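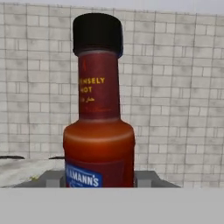

Usha Thomas atende o telefone já andando. Tem reunião de orçamento às três e quer resolver isto antes. É ela quem assina as compras de equipamento na Skoden, que embala molhos e condimentos para terceiros, e desde julho tem uma pergunta em cima da mesa: quantas células robotizadas comprar, e quando.

"Quantas, ainda não sei. Quando, sei - não é este ano", diz.

O plano original previa duas células na unidade de Gresthorpe. Caiu para uma. O orçamento aprovado é de 215 mil, com instalação, e a proposta da Doltadex entrou dentro do valor. A da Mok era mais barata no papel. "Mais barata até você ler a página da manutenção. Peça de reposição, visita técnica, licença. Tudo fora."

Antes de assinar, ela exigiu simulação. Garrafa alta, gargalo comprido, tampa de rosca, a parede e a bancada modeladas junto. Custou tempo, e teve gente na diretoria que achou frescura. Ela não. "Simular me custa 15 dias. Trocar garra depois da entrega custa o trimestre. Eu faço a conta e pronto."

E a garrafa, por que logo essa? "Porque é a chata. Frasco baixo qualquer um pega. Alta e com ombro redondo, quero ver."

A meta no contrato é de 2000 garrafas por turno. Usha não promete mais do que isso a ninguém, muito menos ao comercial. O pagamento sai em parcelas: 80 por cento até a entrega, o resto só depois do teste de aceitação, feito com produto da casa e operador da casa. "O fornecedor reclamou. Reclamou bastante. Assinou."

Treinamento ficou numa linha separada, coisa que ela recomenda a quem esta começando. Se fica junto com a máquina, é o primeiro corte. Já aconteceu com ela, numa encartuchadeira, e não quer repetir.

Arrependimento? Pausa curta. "Devia ter chamado a manutenção na primeria reunião. Chamei na quarta." E desliga, que a outra linha está tocando.

Imprimir | Enviar por e-mail
Compartilhamentos: 15 | Comentários: 2

Leia também
Alugar ou comprar: as contas de uma paletizadora
O que pedir num teste de aceitação
Peças de reposição: quanto deixar em estoque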